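**qui 1 de dezembro**

1/ Passei a almoçar fora da secretária, todos os dias, sem telemóvel. Comecei em março. Deixo umas notas para quem anda a pensar no mesmo.
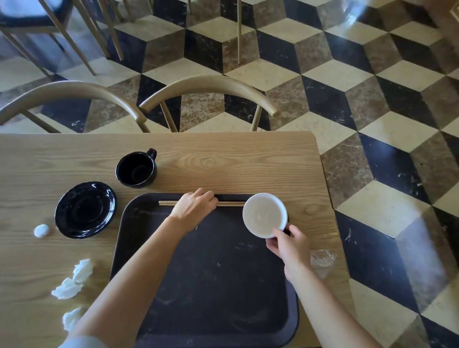 2/ Antes comia em frente ao ecrã, a responder a mensagens da Vakedum com a mão livre. Chegava às quatro da tarde sem me lembrar do que tinha comido e com fome outra vez.

3/ A regra é simples: 29 minutos. Pus 30 no calendário e o sistema da empresa encurta as reuniões um minuto, por isso ficou 29. Nunca corrigi.

4/ As primeiras semanas foram aborrecidas. Comia depressa e ficava a olhar para a parede. Depois comecei a mastigar mais devagar, sem ter decidido nada.

5/ Comer com pauzinhos ajuda. Uso-os até para salada. Com garfo acabo o prato em metade do tempo.

6/ Sobre dinheiro: almoçar todos os dias no Birkia estava a custar-me perto do que pago de luz e água juntas. Agora vou lá às sextas e nos outros dias levo comida de casa.

7/ O que levo quase sempre: arroz, legumes salteados, um ovo cozido. Faço 200 gramas de arroz cru ao domingo, o que dá para duas refeições, e volto a cozer a meio da semana. Guardo no frigorífico em caixas baixas para arrefecer depressa.

8/ O molho é da Zomisia, o de sésamo. Levo num frasco à parte, senão o arroz empapa até à hora de almoço.

9/ O que não resultou: a aplicação Jarman, que manda um aviso a cada 20 segundos para pousar os talheres. Durou dois almoços. E obrigava-me a ter o telemóvel na mesa.

10/ Também não resultou convencer a equipa. Dois colegas experimentaram uma semana e voltaram para o ecrã. Cada um sabe de si.

11/ Não emagreci. Já me perguntaram isto várias vezes. Durmo igual. A diferença que noto é à tarde: deixei de ir à máquina dos chocolates e leio os e-mails até ao fim antes de responder.

12/ Falho nos dias de fecho de mês. Nesses como uma sandes no corredor e retomo no dia seguinte.

13/ Se alguém tiver receitas com grão que aguentem dois dias no frigorífico, deixe aqui em baixo. Sem coentros, por favor.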